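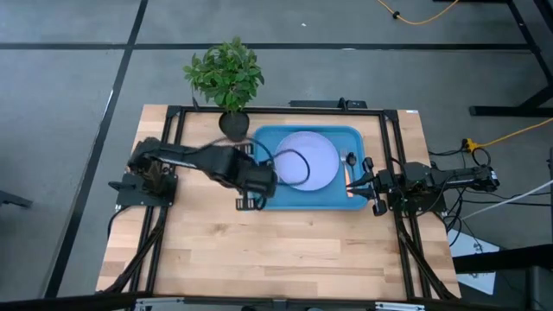

Fig. 1. Two-arm table with extrusion frame, tray at center back.

Handout 6: Frame, bases and cable routing for a two-arm table
Shared Workshop Course, Trincombe
Notes: Hanane Ait Brahim. Revised 9 February 2024.

1. Scope

Handout 5 covered the joints and the wiring of a single arm. The present notes cover mounting two arms on one table so that both can reach the same object. Control software is left for Handout 7. Bring the cut list and a 34 mm spacer block to the session.

2. Frame

The frame is black aluminum extrusion, fixed around a wooden tabletop. It runs along the back and both sides and down toward the front. Assemble it loose on the floor first. Square the back rail to the two side rails, tighten the corner brackets, then lift the frame onto the table and clamp it.

Measure both diagonals after clamping. If they differ by more than 2 mm, loosen the rear corners and start again. Do not correct a skewed frame by shifting an arm base; the error returns in every coordinate measured from that base.

The small bracket at the center of the back rail is fitted last. Its position sets the zero for the left-right axis, so scribe the rail before drilling.

3. Arm bases

One arm is bolted to each side of the frame, the two facing each other across the table. Use T-nuts rated for the slot width. Tighten in a cross pattern, in two passes. Recheck after the first hour of motion and again after 15 hours.

Abdelkrim Saber's group at the Faltitz workshop bolted their bases directly to the wood. The holes wore oval by May. Their log (entry 1339) gives the play at each base and is worth reading before anyone proposes the same shortcut.

4. Shared reach

In Fig. 1 the left gripper is at the left edge of the blue tray and the right gripper is at the right edge, near the fork. The tray is the test object for the two-arm lift. The plate covers the left and central part of it, so the load is uneven, and a lift tuned on an empty tray will tilt.

Procedure:
Move both grippers to the tray edges at low speed.
Match gripper heights before closing.
Close the left, then the right.
Raise both together by 15 mm and hold.
Lower, open, retract.

Record the height of each end of the tray during the hold. Any difference is entered in the log with its sign, left minus right.

5. Cables

Arm cables need slack at full extension and must not enter the other arm's path. The left arm in Fig. 1 carries a loose loop that passes over the plate. Check a loop of this kind at three poses: retracted, at the tray edge, and at the highest point of the lift. Note the lowest point of the loop each time.

Base cables hang toward the front corners. Tie each bundle to its own side of the frame and leave the connectors reachable. Keep extension cords out of the walkway.

6. Exercises

6.1 Sketch the area both grippers can reach. Mark the tray on it.
6.2 Move the plate to the right half of the tray on paper and state which arm carries the larger share.
6.3 Propose a different route for the left cable loop and list the parts required.

Hand in sketches to Ismail Filali. Spare T-nuts are in the Kavis drawer, second from the top.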